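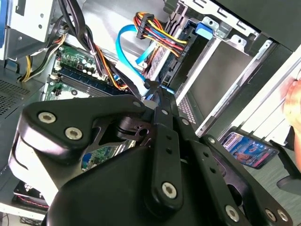
Irnow Robotics Club: Frequently Asked Questions

What does the club do this year?
Our project is called Fisik. We teach a robot arm to help with taking apart old desktop computers, so the parts can be sorted. At the end of the year we go to the Plistarano student competition, which is held in June.

Who can join?
Any student from age 17. You do not need to know programming. Some members came to us only because they like computers, and they learned the robot part later.

Why desktop computers?
They are cheap to get and they are difficult enough. Inside one case there are cables, metal walls and plastic latches, and the gripper must find its way between all of them. A case with a lot of cable is much harder than one with little.
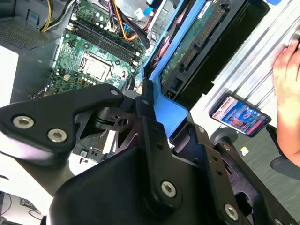

Gripper over an open tower, with the blue drive caddy next to the board.

Do I work with the robot from the first day?
No. First you take apart one computer by hand, with a screwdriver, and you write down each step. After this you make the safety test. It has 11 questions and you can repeat it as many times as you need.

Where do you store the recordings?
On the club server, which is named Caruso. Until now we have 1113 recordings, and 956 of them have labels. Labeling is slow work, so every member does a little each week. You can do it from home.

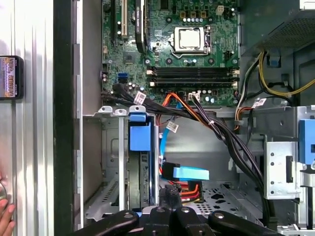

Text and photos: Irnow Robotics Club

Can the robot take out a memory module?
Not yet in a reliable way. The small latches at the ends of the slots are the problem, because they must be opened before the module is pulled. Drives in a caddy go better. If you have an idea for the latches, please bring it to a meeting.

Can I give you my old computer?
Yes, with pleasure. Please remove your data before you bring it. We do not take laptops or monitors, as we have no place for them.

Does it cost something?
The club is free. You pay only your own travel to Plistarano, and the school can help with this if you ask early.

Last updated: 23 December 2025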